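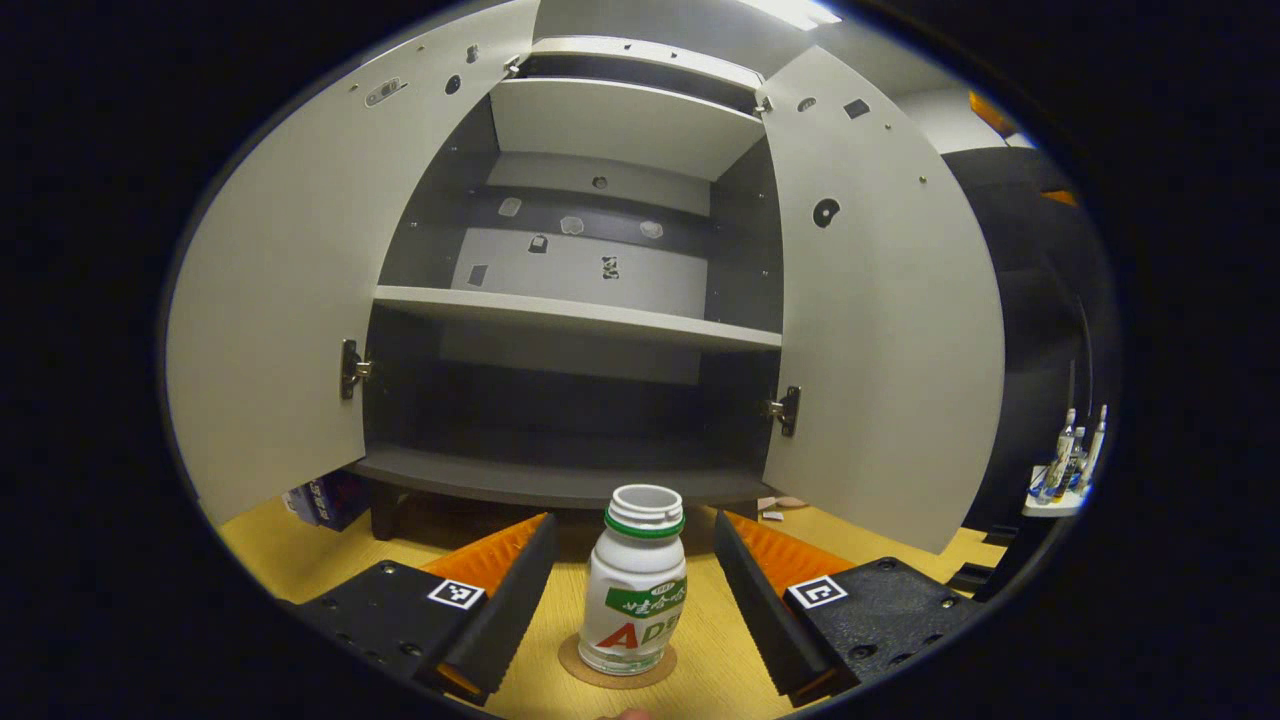

Doors on small two-door cabinet will not stay level after reassembly

Posted in Furniture and Storage by Sellinar

Our office recently acquired a small white two-door cabinet for the staff refreshment area. It sits on a tabletop and has one middle shelf. Following a move in August, the doors were removed and refitted. With both doors closed, the right door now stands 3 millimeters lower than the left. The hinges are metal and screw to the inner side of the cabinet. Please advise whether the hinges should be replaced or whether an adjustment is possible. We would also appreciate guidance on whether the shelf is suitable for bottled drinks.

Malia
Replacement is seldom necessary. Please proceed as follows.

Empty the cabinet and confirm that it stands level. A short leg that is not fully seated will pull the body out of square, and the doors will appear uneven even when the hinges are correct. Check also that nothing is caught under the base.

Next, open both doors fully and compare the hinge positions. If one hinge has been fixed in a different set of holes from the other, move it to match. If the positions agree, loosen the mounting screws by half a turn, raise the door to the required height, and retighten while a second person supports the weight. Close the doors and measure again. Two attempts may be required.

Unused drilled holes on the inner face of a door may be left as they are or covered with adhesive caps.

With regard to the shelf, the manufacturer's instruction sheet should state a maximum load. In the absence of a sheet, heavier bottles should be kept in the lower compartment. Opened drinks should be placed on a coaster and should not be stored behind closed doors.

Jineo
Had the same fault. Tightened every screw and it went away. Cabinet is 7 years old.

Čierny
I would add one caution to the first reply. Screws in older panels may turn without gripping. In that event, glue a wooden matchstick into the hole, allow it to set overnight, and refit the screw by hand. A power driver should not be used for this purpose.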